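Course 117, Interior Survey and Furnishing
Handout 2: Furniture beside an open edge
Instructor: Luuk Vermeulen
Last updated: April

1. Scope
This handout covers a single table setting on an upper floor. Record fixed elements first, then furniture, then small items. Keep finish and material in separate columns. A wood-grain top is entered as "wood-grain" until the core has been checked.

2. Fixed elements
The black metal railing sets the limit of the usable floor. Draw its full line, including any change of direction, before placing the table. Pendant lamps over the lower level go on the ceiling sheet — they do not light the tabletop directly and are left out of the task lighting calculation.

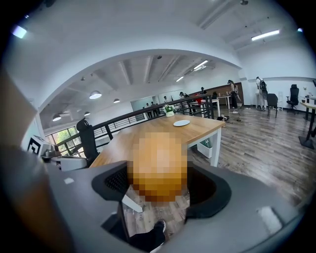
3. Furniture
The table is rectangular, with a warm brown grain top and white legs. Enter the black mesh-backed office chair on the side toward the railing. Chair clearance is measured from the table edge to the nearest rail, with the chair pulled out to its working position.

4. Small items
The round white plate is entered as loose tableware, with its position given from the nearest table corner.

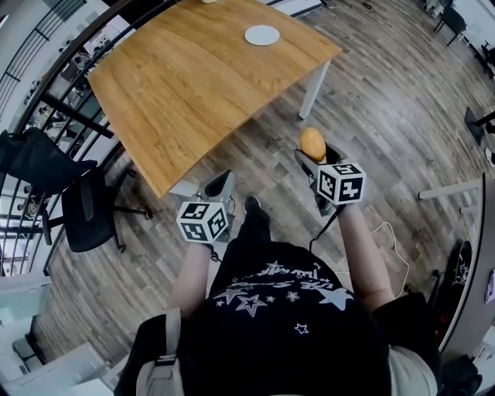

5. Submission
Submit one plan at 1:20 and one schedule. Use the Breken numbering system, starting at 618 for loose items. Questions on numbering go to Tarcísio Siqueira.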